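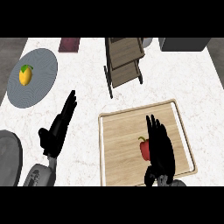
Electronics Design Section, Torndale Technical Institute

Report of a visit to the Lamont circuit board works

In December five members of the section visited the Lamont works at the invitation of its front-end engineering manager, Craig Yule. The party was led by Alistair Moncrieff and included Kirstin Lennox, Ewan Dalgleish and Ruairi Kerr, together with one final-year student. The purpose was to see how boards submitted by the section are handled after the design files leave us, and to settle several questions left open from the Urik power supply project.

Arrival and safety briefing

The party was received at 9.30 a.m. and given a short safety briefing before entering the production area. Visitors are required to wear overshoes, coats and eye protection beyond the first set of doors. Telephones were left at reception at the company's request, as customers' work is on view throughout the building.

Front-end engineering

The first hour was spent with the staff who check incoming files. Mr Yule explained that most delays begin here. Drill files which do not agree with the copper layers are the commonest fault, followed by missing board outlines and notes that contradict one another. He showed the section's own submission for the Urik board, on which the fabrication drawing called for a finished thickness different from that given in the order. The order had been held for 2 days while the matter was queried. Mr Moncrieff has since asked that the drawing template be corrected.

Lamont prefers to receive a single archive with one drawing, and does not wish to receive native design files unless they are asked for.

Inner layers, bonding and drilling

The party then followed a batch of boards through imaging, etching and inspection of the inner layers. Each inner layer is checked optically against the customer's data before bonding. Ms Lennox asked how much the material moves in the press. The reply was that it varies with the laminate and with the amount of copper on each layer, and that the works keeps its own scaling figures, which are applied before the artwork is plotted. Large areas without copper on one side of a core were said to cause more difficulty than designers expect, and balanced layers were strongly recommended.

The drilling room holds 16 spindles. Panels are stacked between an entry sheet and a backing board, and the height of the stack is reduced when small holes are required. Mr Kerr enquired about the smallest hole that could be offered without extra charge. Lamont's standard service stops at 200 microns, and anything smaller is quoted separately.

Plating and finish

Access to the plating line was limited to the viewing gallery. A cross-section taken from a test coupon was passed round afterwards, and the thickness of copper in the hole wall was read under the microscope. Mr Dalgleish had brought a returned board from the Fludelico motor controller, on which two connections had become intermittent in service. The laboratory agreed to section one of the suspect holes and to report in writing. No view was offered on the day as to the cause.

The question of surface finish was also raised. The section has used immersion gold by habit. For boards which are to be assembled promptly and which carry no fine-pitch parts, the works considers lead-free solder levelling to be adequate and cheaper.

Electrical test

Prototype boards are tested by flying probe, and larger orders on a fixture. The board under test during the visit had 143 nets and was finished while the party looked on. Test results are kept by the company and can be supplied on request. The section has not been asking for them and will do so in future.

Matters arising

The fabrication drawing template is to be revised by Ms Lennox and sent to Lamont for comment before the next order is placed.

Mr Dalgleish will circulate the laboratory's findings on the Fludelico board when they are received.

Mr Kerr will review the hole sizes in the section's component library and replace those below the standard limit where the current rating and spacing allow.

The section wishes to record its thanks to Mr Yule and his colleagues for their time. A return visit to the Torndale laboratories has been offered. Members who would like a copy of the Lamont design guide should apply to the section office.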